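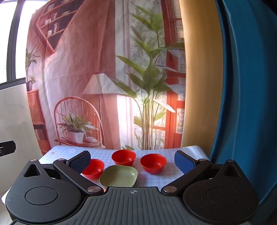

About Ostthorpe School of Household Arts

Ostthorpe School of Household Arts is an independent day school for adults. We teach cooking, table service, household budgeting and the care of clothing and linens to people who wish to run a home well or to work in one. The school is open to anyone aged 18 or older, and no earlier training is required for the first-level courses.

Our History

The school began as a series of evening cooking lessons held in the dining room of the Brodar Hotel, where the founding director, Catherine Galbraith, was then head housekeeper. Thirteen students signed up for the first term. Most were newly married or newly widowed, and several had never cooked a full meal. Mrs. Galbraith taught from handwritten cards, and the earliest of these are still kept in the school office.

When the hotel closed its dining room, the lessons moved to the upper floor of a former seed store on Bradari Street. The owners let the school have the space at a low rent on the condition that the stairs be repaired. The school bought the whole building later, and the ground floor was rebuilt as a teaching kitchen with eight work stations. The linen room, the sewing room and the small library remain upstairs.

Mrs. Galbraith led the school until her retirement. She was followed by the present director, Hemi Bolger, who had taught the bread and pastry course and had written much of the budgeting program. Mr. Bolger continues to teach one class each term.

What We Teach

First-level courses run for one term. They cover basic cooking methods, food storage, knife handling, menu planning for a family of four, and washing and pressing. Students attend two mornings or two evenings a week. Each student keeps a kitchen notebook, which is reviewed by the instructor at the middle and the end of the term.

Second-level courses are open to those who have completed the first level or who can show equal experience. These courses are divided by subject. The table service course deals with setting, serving and clearing for meals of different sizes, both formal and informal. The household accounts course covers monthly budgets, comparison of prices, and the keeping of receipts and warranties. The mending course is held in the sewing room and is limited to eight students.

The Household Certificate is awarded to students who complete the first level and three second-level courses, together with 60 hours of supervised practice. Practice hours may be served in the school kitchen, at the weekly community lunch, or with an approved employer. Certificate students also prepare and serve one complete meal for invited guests, to a budget set by the school.

How We Teach

Classes are small. Instruction begins with a short demonstration, after which students work at their own stations while the instructor moves among them. Written handouts are given at the close of the lesson. The school has found that students take better notes when the handout comes last.

Recipes are chosen for cost as well as for interest. With few exceptions, the dishes taught in the first level can be made with ingredients from an ordinary grocery store and with equipment found in an ordinary kitchen. Instructors will gladly suggest changes for students with allergies or with religious or medical dietary needs. Such needs should be noted on the application form.

Students are asked to wear closed shoes and to bring an apron and two clean dish towels to each cooking class. Knives, pans and baking sheets are provided by the school and do not leave the building.

The Community Lunch

Once a week during term, certificate students and staff prepare a midday meal that is open to all residents of the district. There is no fixed charge. Guests may leave a contribution in the box by the door, and this money is used for the next week's groceries. The dining room seats 82, and guests are served in the order in which they arrive. The menu is posted in the front window the day before.

The Ndung'u Library

The school library was established with a gift of over 400 cookbooks and household manuals from the Ndung'u family, longtime friends of the school. It has since grown to include works on gardening, textiles and home nursing. Current students may borrow two books at a time. Former students may read in the library during office hours and are welcome to use the copying machine at cost.

Fees and Assistance

Fees are set each year and include all ingredients. They may be paid in full at enrollment or in three equal parts. The Galbraith Fund, established by former students, offers full and partial assistance to applicants who could not otherwise attend. Applications to the fund are read separately from applications for admission, and a request for assistance has no bearing on whether a place is offered.

Visiting the School

Prospective students are welcome to observe a class before applying. Visits are arranged through the school office and generally last one hour. The ground floor, including the teaching kitchen and dining room, is accessible by ramp from the rear courtyard. Visitors who are unable to use the stairs should inform the office in advance, so that any meeting can be held on the ground floor.

Page last reviewed May 19, 2024.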